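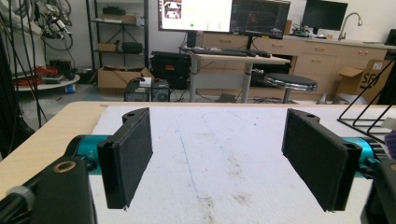

A white tabletop with a slight surface texture.

A textured tabletop is a table surface given a fine grain or pebbling instead of a smooth finish. Such tops are sold for offices, schools and kitchens, usually with the claim that they hide scratches and cut glare. The evidence for either claim is thin.

Claims and testing
The most quoted figure comes from Pravlow, a maker of desk panels, which said its textured white finish showed fewer visible marks than a smooth one after 706 rubs with a scouring pad. The company did not say who judged the marks, or under what light. A later comparison by the trade newsletter Clurum used 10 panels and 770 rubs and found little difference on white - the gap was clearer on dark colors, where scratches stand out more anyway.

Glare is harder to settle. Texture scatters reflected light, but a white top still sends most of it back, and a matte smooth top may do much the same job.

Cleaning
Makers often call the finish "easy care." Users of the Majali line complained that pencil dust and grease settled in the low spots and needed a brush. Majali later changed its care sheet to suggest one, without dropping the phrase.

Price
Textured tops in the Witero catalog cost roughly 8 percent more than smooth ones of the same size.

See also
Desk
Countertop
Surface finish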